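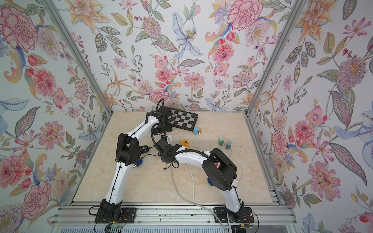
BRODTHORPE, June

Section 4. Entering a coat of arms in the Roll

This section covers new entries made with the Sinby editor. To amend an entry that already has a roll number, go to Section 6. You will need your member login, the written blazon, and proof of the right to the arms if they were granted or inherited. Newly assumed arms need no proof, but they are checked against the Roll before they are accepted.

4.1 Starting the entry

1. Log in and choose New Entry. The form opens on the Armiger page.

2. Type the armiger's full name as it should appear in print. Titles and post-nominal letters go in the separate box.

3. Under Basis, choose Granted, Inherited or Assumed. If you choose Inherited, a second box asks for the name of the ancestor and the authority that made the grant.

4. Press Save Draft. A draft number appears at the top right. Write it down, as you will need it if you contact the registrar.

Note: draft numbers are not roll numbers. Draft 2594 may end up as entry 3785 or anything else, and a draft number should not be quoted on stationery or bookplates.

4.2 Entering the blazon

5. Open the Blazon page. Describe the field first, then the principal charge, then any lesser charges, then anything placed on the charges. Differences and marks of cadency come last.

6. Write tinctures out in full. The editor accepts "Or" and "Argent" but not "O." and "Arg."

7. Press Check. Words the editor does not know are underlined. An underlined word is not always wrong. Many local beasts and tools are missing from the word list, and you may leave them as they are if you add a plain English explanation in the Notes box.
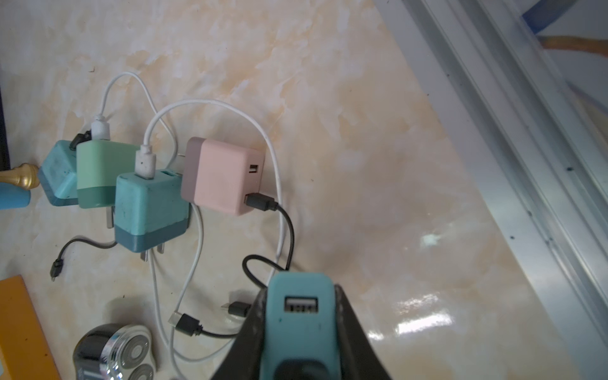 Fig. 4b. Chargers and cables.

8. Enter the crest and motto on their own pages. Leave both blank if there are none. Do not type "none", or it will be printed as the motto.

Caution: pressing Clear on the Blazon page also clears the crest and motto. There is no undo. Keep a copy of your wording in a separate file.

4.3 Adding the emblazonment

9. Prepare a drawing of the shield alone, without mantling or supporters. Hatching is allowed for black and white work.

10. Press Attach and choose the file. The preview can take up to 40 seconds to appear. Wait for it before going to another page.
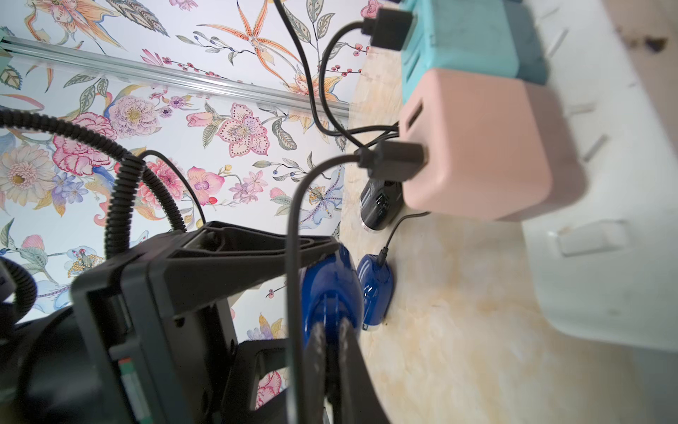

11. Compare the preview with the blazon, charge by charge. Check which way the beasts face. Dexter is the bearer's right, so it falls on the left as you look at the shield, and a lion drawn the wrong way round is the commonest reason for a returned entry.

12. Press Submit. The status changes from Draft to With Registrar and the form is locked.

4.4 If the entry is returned

Returned entries carry a code. Code 12 means the blazon and drawing disagree. Code 15 means the arms are too close to an existing entry, whose number is given; see the worked case at entry 174 (Macapagal), where changing the bordure was enough. Code 20 means proof is missing.

Questions about codes go to Isabelle Carrier. Questions about wording go to Manikandan Namboodiri. Please give the draft number in both cases.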